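Open day at the Bemader workshop, Grovstead
19 July 2019

Bemader opened its Grovstead workshop to visitors for one afternoon, and I went along with a ticket I had booked at the start of the month. The train takes 24 minutes and then it is a short walk past the allotments. Tea was in the front office. The arms were at the back, through a set of double doors.

The company fits small robot arms into packing rooms and repair shops. Most of the tour was about how an arm is taught a new job. They do it in two ways. In the first, a member of staff takes hold of the arm and moves it through the job by hand while the joints record where they have been. In the second, the person sits at a desk with a hand controller and the arm copies each movement.

We watched the hand method first. It looked heavy going, and the operator stopped twice to change her grip. She told us that a simple pick and place needs 60 good runs before they try the arm on its own, and that the awkward jobs can need 600. The whole store for the current project, which they call Flurnano, stands at 4000 runs. Bad ones are kept as well, in a separate folder.

For remote control the tables have a grid on them. The operator works from the view of a small camera at the wrist, and the lines help in judging how far away the surface is. New operators spend their first morning with nothing on the table, just going from square to square and keeping the fingers clear of the top.

I had a turn at this. Left and right came quickly. Height did not, and I kept stopping too high. There is a slight delay between hand and arm which I noticed more when I tried to hurry. A boy after me did much better.

Questions went on for a while, mostly about cost, and the answers were vague. The next open afternoon is in August. Parking is poor, so take the train.

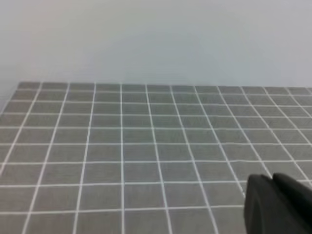
Wrist view during remote control, with the fingers over the grid.

Recent visits
Son pottery works, kiln shed tour
Grovstead pumping station
Two model railway fairs in one weekend

Contact | Copyright 2019 | Back to top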